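Forum Petits travaux > Sols et murs > Revêtements adhésifs

Papier adhésif imitation terrazzo dans un cellier : ça tient ou pas ?

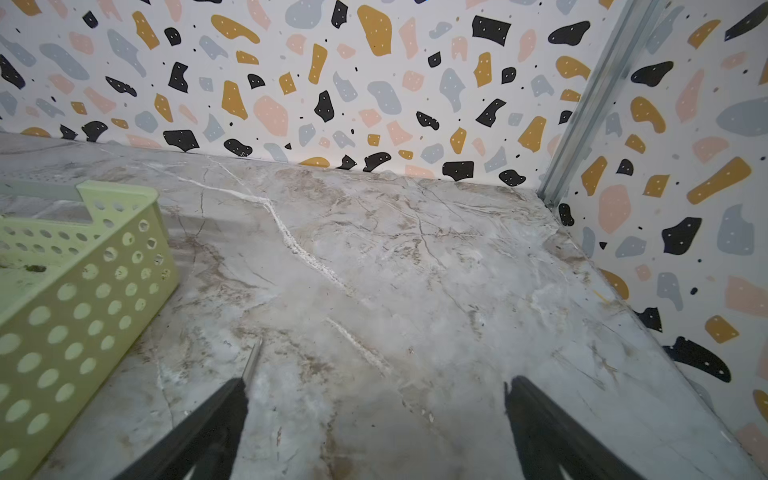 Message d'origine

marjo_bricole
Bonjour à tous. Je refais le cellier, un tout petit espace fermé qui donne sur la cuisine. Au sol, motif marbre gris et blanc, et sur les murs, papier imprimé façon terrazzo. J'ai déjà fait deux murs, il m'en reste deux et l'arrière de la porte. Le papier est un adhésif Plerkar, en rouleaux. Avant de continuer, j'ai trois questions :
1. Est-ce que ça tient dans le temps sur une peinture satinée ?
2. Est-ce qu'il faut faire un joint en bas, entre le mur et le sol ?
3. Dans les angles, vous coupez ou vous pliez ?
La pièce n'est pas chauffée, il y fait 8 degrés en février. Merci d'avance.

Réponses

tonton_enduit
Sur du satiné, ça tient si c'est lessivé et poncé léger. Lessive, rinçage, une nuit de séchage, grain fin, dépoussiérage. Sans ça, les lés se décollent par le haut au bout d'un hiver. Chez moi le couloir a été posé sur une peinture brillante non préparée et j'ai tout refait.
Pour les angles : on coupe. Toujours. On fait déborder le premier lé d'un centimètre sur le mur suivant et on vient recouvrir avec le deuxième, coupé au ras de l'angle.

lilas44
Pas d'accord pour les angles. J'ai plié partout dans mes toilettes et rien n'a bougé. Il faut chauffer un peu au sèche-cheveux et bien maroufler dans le creux. Le raccord coupé, avec un motif à éclats comme le terrazzo, je trouve qu'il se remarque davantage.

tonton_enduit
Tes toilettes sont chauffées, je suppose. Dans une pièce froide, l'adhésif se rétracte et ça fait un arrondi dans l'angle, avec du vide derrière. Au premier coup de balai, c'est percé.

lilas44
Chauffées, oui. Mais j'ai un angle qui donne sur un mur extérieur et il n'a pas bougé non plus.

pose_et_repose
Les deux peuvent marcher, ça dépend surtout de l'épaisseur. Le Plerkar est assez épais, je couperais. Le Torvik est plus fin, il se plie bien, par contre il laisse voir tous les défauts du mur.
Pour le bas : joint acrylique blanc si la pièce est sèche, silicone si vous lavez à grande eau. Un cordon fin, lissé au doigt mouillé. Une plinthe serait mieux mais on perd de la place.

marjo_bricole
Merci. Pour la plinthe, j'y avais pensé, mais mes étagères sont prévues au ras du mur. Je vais partir sur le joint. Silicone ou acrylique, je ne sais pas encore, je passe juste la serpillière.

pose_et_repose
Serpillière essorée, acrylique. Il se repeint, et le jour où vous changez de papier il s'enlève au cutter sans laisser de gras.

garde_manger
Je m'incruste avec une remarque qui n'a rien à voir avec la pose. Pensez à l'aération avant de tout recouvrir. Un cellier tapissé de vinyle sans grille, c'est la condensation assurée derrière les étagères. J'ai gardé des pommes de terre là-dedans un hiver, elles ont germé et le mur du fond a noirci. Depuis, j'ai une grille en bas de porte et une autre en haut, et les légumes sont dans des paniers ajourés, jamais dans des bacs pleins.

tonton_enduit
+1 pour les grilles. Et on laisse quelques centimètres entre les paniers et le mur.

lilas44
Pour un espace de cette taille, une seule grille suffit si la porte est détalonnée. Il ne faut pas exagérer non plus.

garde_manger
Une seule, j'avais essayé. Ça n'a pas suffi. Après, la maison est ancienne et les murs sont en pierre.

marjo_bricole
Chez moi c'est du parpaing doublé. La porte est détalonnée, mais je vais ajouter une grille en haut, ce n'est pas un gros travail.
Autre question : il me manque deux rouleaux et la référence n'est plus en stock. Quelqu'un sait où en trouver ?

pose_et_repose
Il en restait au dépôt Sullberg de Ploltthorpe la dernière fois que j'y suis passé, au rayon fins de série. Vérifiez le numéro de bain sur l'étiquette, sinon la teinte du fond ne sera pas la même. Un lé d'un autre bain, je le mets derrière la porte, jamais à côté d'un ancien.

marjo_bricole
Trouvé, deux rouleaux, même bain. J'ai lessivé et poncé les murs restants hier. Je coupe dans les angles, désolée lilas44.

lilas44
Pas de souci. Tu nous diras après l'hiver.

tonton_enduit
Change de lame à chaque lé, le vinyle les use très vite et une lame fatiguée arrache le motif. Et attends 24 heures avant de faire le joint.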